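Vondby Bench, Hand-Guided and Remote Teaching
Walk-round checklist with comments
Checked by: Soledad Rivadeneira
Second reader: Relu Lungu
Month: July
Bench tag: 2552

Hello all, and thank you for bearing with me while I went round this one slowly. I know you were keen to get back to the cups task! My comments are longer than the boxes allow, so read them with a coffee.

1. Emergency stop within reach of the person teaching
OK. I pressed it myself with the arm idling and it dropped out at once. Please keep the button on your non-teaching side, where your free hand naturally rests.

2. Speed limit set before anyone guides the arm by hand
OK. The Callska profile was loaded. If you switch over from remote control, load it again, even if you're quite sure it's still there (I was quite sure too, once).

3. Cables clear of joints through the whole reach
Needs attention. The loops are fine with the arm drawn back, but low over the cups I'd like them tidier. Relu has the soft ties, and 13 are left in the drawer.

4. Table covering flat, no lifted edges
OK. I ran my palm along the front and both sides and found nothing to catch a finger or a cup.

5. Task objects set out as on the task card
OK. Cups and the little cube only, please. Pens and phones have a way of creeping in during a long session.

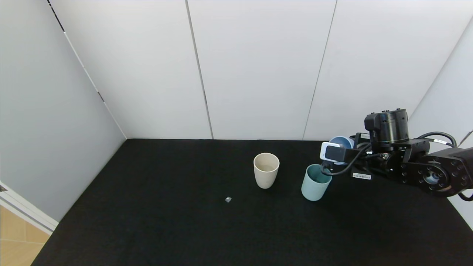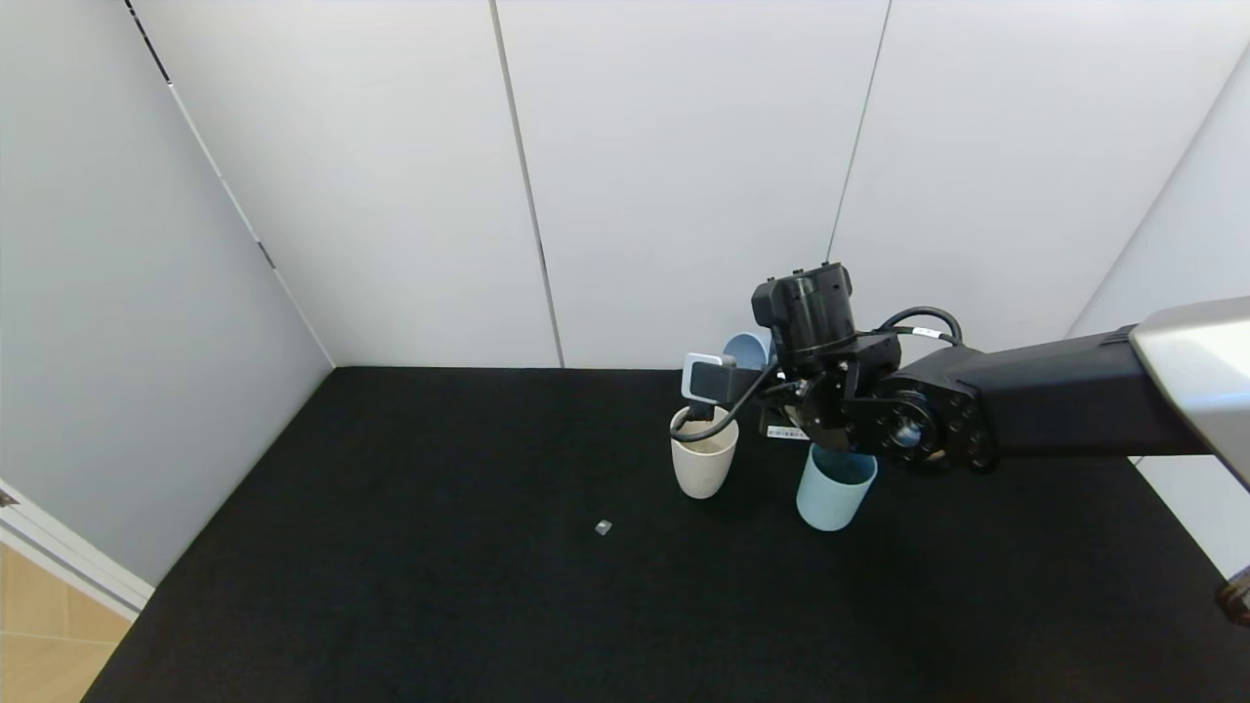
Items 3 and 5: arm over the cups, with the small gray cube on the black tabletop. Blue cup in the gripper in the first picture.

6. Finger pads clean and firmly seated
OK. Give them a gentle tug before each block of demonstrations, and wipe them down with the Sesier cloths.

7. Remote control link
OK with a comment. The Hosseinzadeh handset felt a touch slow to wake up. Wait for the steady light, make one small movement in open air, and only then go down toward the table.

8. Hands outside the walls during remote teaching
Needs attention. I do understand the temptation to reach in and straighten a cup when a take is going well. Pause first, say "paused" out loud, and wait for the other person to answer.

9. Breaks and swapping over
OK. The log shows 14 demonstrations before the last swap, and I'd be happier with fewer. Tired wrists make jerky teaching, and the arm learns the jerks along with everything else!

Open items: 2 (numbers 3 and 8). Relu will see to the ties, and I'll come by to look at the cable run again before the next teaching block.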